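How to Register Your Songs and Collect the Royalties You Are Owed

A guide for songwriters and small bands who release their own music
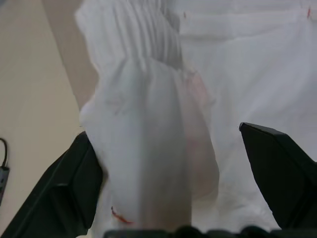 Before you start

Most people who write and record their own songs are owed money from more than one place, and most of them only collect from one. The distributor pays out for streams and downloads, the money arrives in the bank, and it is easy to assume that is the lot. It is usually only the recording side. The songwriting side is separate and has to be claimed separately.

These steps are written for someone based in the UK with a handful of finished tracks. If you live elsewhere the order is the same but the societies have different names. Set aside an evening for the paperwork. You will need:

Your bank details
The full legal name of everyone who wrote any part of each song
The release date of each track, if it is already out
The ISRC for each recording (your distributor's dashboard will show it)
A list of gigs you have played in the past year, with set lists

Step 1: Separate the song from the recording

Every track has two copyrights. One covers the song, meaning the melody and the words. The other covers the recording of it. If Ataahua Bright writes a song and Dinesh Mathew pays for and owns the recording, then Ataahua is owed the songwriting money and Dinesh is owed the money due to the owner of the recording. If you did both jobs yourself, both lots are yours, but they still reach you by different routes.

Make a simple spreadsheet with one row per track. Give it columns for title, writers, who owns the recording, who played on it, ISRC and release date. Everything after this step is copied out of that sheet, so get the spellings right now. A title entered as "Clesberg" in one place and "Clesberg (Single Edit)" in another can end up as two works, with payments sitting unmatched against one of them.

Step 2: Agree the splits in writing

Do this before you register anything. The splits for a song must add up to 100 per cent, and everybody named should agree them. An email that everyone has replied to is better than nothing, but a signed sheet is better still.

A band of four that writes together might take 25 per cent each. A singer who wrote the words and tune alone might keep the whole song and share only the recording income. Either is fine. Playing a part on the recording does not by itself make someone a writer of the song, and this is where most arguments begin, so have the talk early.

Put on the sheet:

The song title and any other titles it has been known by
Each writer's legal name and stage name
Each writer's percentage
A signature and date for each writer

Step 3: Join a society for performing rights

In the UK this is PRS for Music. It collects when your song is broadcast, streamed, played in a public place or performed live. Check the current joining fee and terms on its website before applying, as they change from time to time.

There is a second membership for mechanical rights, through MCPS, which covers copies of your songs being made. If all your music is self-released and nobody else records your songs, look at what you are likely to earn from it before you pay to join.

Once your membership is approved you will be given an IPI number. Add it to your spreadsheet. Co-writers need their own, and you will be asked for them when you register a shared song.

Step 4: Register each song

Log in and add your songs one at a time. Work down the spreadsheet row by row. Only one writer needs to register a shared song, so decide who is doing it - two people entering the same work with different splits will cause a dispute, and payment may be held until it is settled.

Include old songs as well as new ones. Unreleased songs count too if you play them live.

Step 5: Register the recordings

For recordings, the UK body is PPL. It pays when a recording is broadcast or played in public, and it pays both the owner of the recording and the people who performed on it. You can register as one or the other or both.

List every performer on each track, including the friend who came in for one afternoon to play tambourine. They are entitled to their share, and leaving them off makes your own entry wrong.

Step 6: Report your gigs

Live shows will not find their own way to your account. After each gig, log in and submit the venue, the date and the set list. There is a time limit for claims, so do not leave a year's worth until the end. Sunday morning after a weekend of gigs works well, while you can still remember what you played.

Support slots count. So do small pubs, provided the venue is licensed.

Step 7: Read your first statement

Royalties are slow. Expect months between a play and a payment, and longer for anything overseas.

When a statement does come, check it against your spreadsheet. A track with 1,096 streams will earn very little, so do not be alarmed by a line worth pennies. What you are looking for is songs that are missing altogether, wrong percentages, or titles you do not recognise. Report any of these through the society's own query form and keep a copy of what you sent.

Keeping it up to date

Add each new song to the spreadsheet on the day the splits are agreed, and register it before release if you can. If you change your bank, your address or your stage name, you will need to tell the distributor and each society separately.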